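Bundden's Touring Wellness Pledge Is Long on Promises, Short on Detail
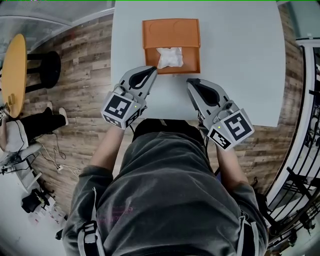 Concert promoter Bundden says it will put a counselor within reach of every artist and crew member on its fall tours. The company announced the plan in September under the name Lollard, and it has already drawn the usual praise from managers and booking agents. The people who load the trucks may want to read the small print first.

Lollard offers up to 10 confidential phone or video sessions per person, a sober green room at larger venues and a late-night help line. Bundden says 70 venues have signed on. It has not published the list, and a spokesperson would not say how many of them already had an alcohol-free backstage space before the program came along. Several clubs on the circuit have had one for years, usually a spare office with a kettle and a couch.

The money is harder to follow. Bundden describes the program as fully funded for its first year but won't say what the budget is or what happens when the year runs out. Its partner, the counseling app Talebi, will run the sessions. Talebi is also the tour sponsor, and its logo will be on the posters, the wristbands and the screens between sets. Whether this is health care or advertising probably depends on who ends up using it.

Bundden backs up its case with a survey of 2,435 touring workers, most of whom said they had trouble sleeping or had been drinking more than they wanted to on the road. The survey was done by Talebi, among people who had already downloaded the app. Neither company has released the questions.

There is also the matter of who counts as crew. Coverage begins after 14 straight days on a Bundden tour, according to the sign-up terms. That leaves out local stagehands, most opening acts and anybody hired for a short run, who tend to have the least insurance to begin with. Bundden says the waiting period is under review.

Nothing in the plan touches the schedule. The company's fall routing still has bands playing back-to-back nights with overnight drives in between, and drink tickets remain part of the standard pay package for support acts at several of its clubs. Asked if either would change, Bundden said those decisions belong to individual tours and venues.

The first Lollard shows are planned for the Pletdale, where the sober room will be on the second floor, up the stairs from the main bar. Bundden says it will report on how many people used the service once the tours are over. It did not commit to making that report public.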